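1/ I bought a secondhand table in July and have spent every evening since learning about wood finishes, so you all get a thread now. Sorry to the people who follow me for bread.
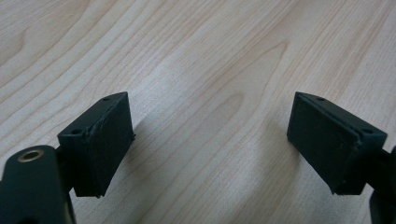 2/ First lesson: figure out what finish you already have

I skipped this one, obviously. I went straight to the hardware store and came home with a can of oil and a lot of confidence. Oil doesn't soak in through an old film finish, it just sits on top and goes sticky. Rafia Qureshi messaged me the same night with "did you test it??" and no, Rafia, I did not.

3/ The test, for anyone else who'd like to skip the sticky phase: a dab of rubbing alcohol on a cotton swab, somewhere underneath. If the finish softens, it's probably shellac. If nothing happens, try a bit of lacquer thinner (window open, gloves on). Still nothing? Likely varnish or poly.

4/ Mine was my desk, which is older than the table and much uglier, and it turned out to be shellac. I was so excited I told my neighbor. He was kind about it.

5/ Sanding. I have opinions now. I started at 80 grit on the desk because I was impatient, and I could see the scratches right through two coats. If you start coarse you have to work your way up through all the grits in between. You can't jump!! I jumped.

6/ Also, veneer. Please check whether you've got veneer before you go anywhere near it with a power sander. It can be thinner than a credit card. Look at the edge and see if the grain carries over from the top or just stops.

7/ Someone asked what those pointy arch shapes in wood grain are called. Cathedrals! You get them when the board is cut straight across the log, flat sawn. Quarter sawn gives you straighter lines. I've started looking at tables in restaurants and my husband has asked me to stop.

8/ Wax: lovely to put on, smells great, does very little against a hot mug. Mohsin Mirani swears by it and re-waxes his dining table every few months while listening to cricket. I don't have that kind of discipline – I have a kid who paints.

9/ So for the desk I went with a water-based poly, satin. Thin coats. Thinner than you think. I did 4 and left them overnight in between, and the last one went on at 6 in the morning before the dust got going.

10/ Cost so far, because Irfan asked: the desk was free and I've spent 63 dollars on supplies, including the oil I can't use. If anyone local wants nearly a full can of it, it's yours.

11/ One serious thing. Oily rags can heat up and catch fire on their own if you leave them in a heap. Lay them out flat outside, away from anything that burns, until they're fully dry and stiff. My first-day rags were balled up in a bucket in the garage and I still feel a bit sick about it.

12/ Next up is a chair with a wobbly leg. I know nothing about glue. Tell me your glue feelings before Thursday, please, that's when I've got the garage to myself.

© Kulsoom Orakzai | Contact | Back to top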